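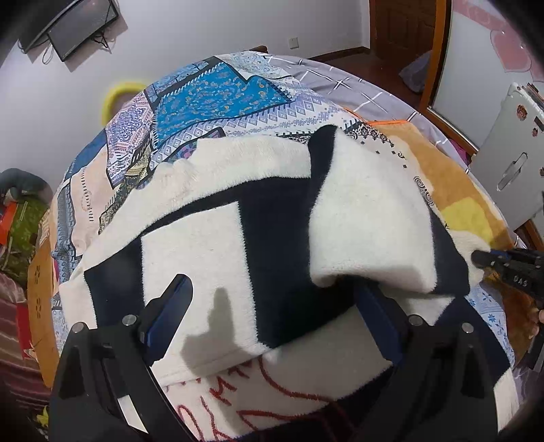 How long does a driver have to ask for a hearing after a license suspension notice?

Under the Levodau code, 20 days from the date printed on the notice.

Kamonchanok Kamolrat read the notice a second time. The date printed on it was 24/04/2019. The postmark was six days later. Her client, a delivery driver for Kutier, had counted from the postmark and filed on day 23.

"Denied as late," he said. "The clerk stamped it while I stood there."

"Did you keep the envelope?"

He had. It was in the glove box with a receipt for the tow, 1,938 in all, storage included. She put both in a plastic sleeve and wrote the file number on the corner.

Section 34 was short. The period ran from the printed date, except where the notice was mailed more than five days after that date, in which case it ran from mailing. The exception had been added in August, two years before, and the form used by the clerk's office had not been changed to match.

She drafted the motion in four paragraphs – jurisdiction, dates, statute, relief requested. She attached the envelope as Exhibit B. The tow receipt she left out. It proved nothing about mailing.

"What happens to the license?" he asked.

"If the motion is granted, the suspension is stayed until the hearing. The hearing is a separate matter. They will bring the breath test log from the Enia station and we will ask who serviced the machine."

"And the 2,000 bond?"

"Stays posted."

He signed where she had marked. She took the motion down to the second floor, and the clerk looked at the postmark, then at the form taped to the counter, and reached for the phone.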